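Home | Notebook | Finishes | Joints | Contact
Print this page | E-mail this page

Bolutstead workshop notebook, January

Oil and wax trials, entry 11

Back on the finishes at last, and I'm rather excited about this one. The question is still the same: what do we put on the kitchen boards for the Serden order that stands up to daily washing and doesn't leave the surface feeling like plastic?

Took four maple offcuts from the same batch and went through the grits by hand up to 320. Then wiped each with a damp cloth, left them to dry, and knocked back the raised grain with the worn sheet. I've skipped that step before and regretted it every time! The first wash brings the fuzz straight up and the customer thinks the board is faulty.

Sample A got plain mineral oil, B the oil and beeswax paste, C raw linseed, D the hardwax from Baptiste. All flooded on, left 20 minutes, wiped off hard. C was still tacky the next morning, so it has gone on the shelf over the radiator pipe and I'll leave it alone for a few weeks. 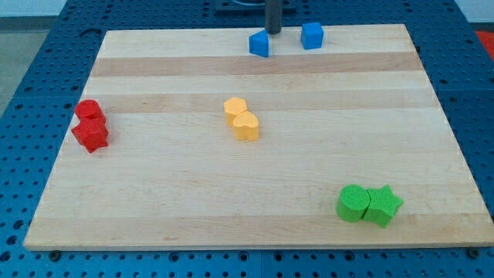 B is lovely. The paste goes on like soft butter if you stand the tin in warm water first, and it buffs up to a low sheen with an old T-shirt. D is the tougher of the two, I think, and beads water beautifully, but it has pulled the colour a shade yellower than I'd like on pale wood. Might suit the walnut much better. Must try that!

Also tried going up to 2000 grit on one corner of A, purely out of curiosity. Feels like glass. Takes hardly any oil though, so no use to us. Stop at 320.

Wash test next: hot water, washing-up liquid, stiff brush, dry on edge, then again. I'll do one round at 4 and another before locking up, and write the results on the back of each piece in pencil (the marker bled under the oil last time).

To do: more lint-free rag, ask Gitside whether their beeswax comes in pellets, spread used rags flat outside before binning. Walnut offcuts are in the rack by the bandsaw, bottom shelf.

Print this page | E-mail this page
Previous entry | Next entry | Back to top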